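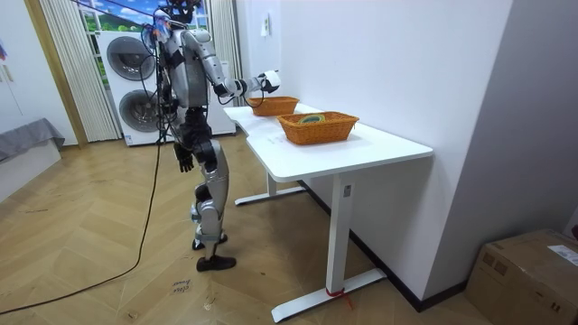 Pallgate Town had gone 27 matches without a win away from home when Rhys Hinds took the manager's job, and I still think the first thing he did was the best. He brought back Urmas Baranauskienė, a centre half the previous regime had packed off to the reserves for being too slow. Slow he may have been, but what a reader of the game! He won everything in the air, shouted at everyone in front of him and by November the back four looked like a back four again.

The run ended at Ullent, on a pitch that was more sand than grass. Town were a goal down at the break and Hinds moved Beat Fankhauser in from the left wing to play just behind the striker. Fankhauser had spent two seasons hugging the touchline and hated the idea, or so he told the club programme later. Within ten minutes he had scored one and made another, and the 125 Pallgate supporters behind the goal (I was one of them, soaked to the skin) sang all the way back to the coaches.

After that they could hardly be stopped. Ramanauskas, who had knocked Town out of the cup the year before, were beaten 4–0, with Fankhauser running the match from start to finish. Crowds picked up as well, and the old covered terrace on the railway side was opened again for the visit of Dreduteck, then top of the table. That one finished 2–2 and could have gone either way — Baranauskienė cleared off the line with his knee in the last minute and was carried off grinning.

Solange Kennedy covered every match for the local paper and her reports are a joy to read now. She had a soft spot for full backs and would happily give a whole paragraph to a well-timed overlap. Milagros Mangubat, who has been putting together a history of the club, lent me her scrapbooks, and I lost an entire evening to them.

Town missed promotion by a point. Hinds kept the side together through the summer, apart from the reserve goalkeeper, and the only new face at pre-season training was a young winger from Ullent who had given Town's right back such a miserable first half in that match on the sand.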